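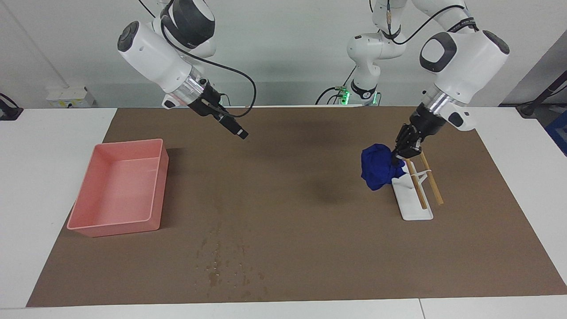 Royal-blue cloth above the small white stand, brown mat, May

Projects > Warnedton Cloth Reuse > Progress reports > May

To: Prothero small grants desk
From: Wanpen Mahawong, Warnedton Cloth Reuse
Re: progress to end of May

Sorry this is short on polish, delivery day. Main points first, money at the bottom.

Where we are. Cloth library is running. 1,000 cleaning cloths bought from Pladedau as agreed, all in the building, all labeled except the last box. 200 are out with members on the weekly swap. Swap day stays Friday, before noon. We tried evenings and people forgot their bags.

Table area. Finished, mostly. The large brown mat is down and covers most of the white table, which is what we wanted – the bare top was showing every mark and cloths slid about on it. Wall behind is still plain white. We had budgeted for a pegboard there and I'd like to leave it off, see below. The small white stand lives on the mat now and not on the shelf, so cloths can go straight to it when they are being looked over. Flat base, upright at one end. Does the job. Would like a second one.

Sorting. Slower than the plan said. Every cloth that comes back gets looked at for holes, loose hems and stains before it goes in the clean stack or the mending bag. The plan assumed they would come back flat. They do not. They come back bunched up in a ball and have to be opened out first, every one, and the royal-blue ones are the worst for holding a crumple. Kaiwen Zou has rewritten the sorting sheet so opening out is its own step with its own time against it. New sheet went into use mid May and the weekly totals finally make sense.

Folding. Changed from thirds to quarters. Thirds looked nicer but the stacks leaned. Quarters fit the Virnum crates with the lid shut. Instruction card by the crates has been redone, old one is in the recycling.

Mending. 13 cloths in the bag at the last check. Mostly hems. One is probably a rag now. No machine time booked for this, it is all hand sewing, and it's fine at this level. If the number doubles we will need to talk about it.

Colors. You asked why blue. Blue for glass and general wiping, yellow for kitchen, gray for floors. Members got this right away. The one mix-up was gray cloths coming back in the yellow bag, so the bags now have a color patch sewn on as well as the word.

Late or not done:
– last box of labels. Printer ran out, new roll ordered.
– member survey. Drafted, not sent. Kaiwen has it, will go out with the next swap.
– drying rack. Quote came in over what we had put down. Holding off until we hear from you on the pegboard line.

Pegboard. Request: can we move that line to the drying rack? The wall doesnt need it. Anything hung up there means reaching across the mat, and the cloths are better off in crates. Happy to put this in a separate letter if the desk needs it that way.

Money. Cloths paid in full. Mat and stand paid. Crates invoiced by Virnum, due in 30 days, will go out with the next run. Labels under budget even with the extra roll. Nothing else has moved. Spreadsheet attached, second tab is the one to read, first tab is the old layout and I havent deleted it yet.

Next period. Get all the cloths into circulation, not only the ones on swap. Send the survey. Try laying each color out in its own batch on the mat – at the moment it is whatever comes out of the bag first, and that costs time. Kaiwen will keep the weekly sheet and I'll send you the totals with the next report.

Need from you: yes or no on the pegboard money, and which form you want for the second stand. It is a small amount but I would sooner ask.

Wanpen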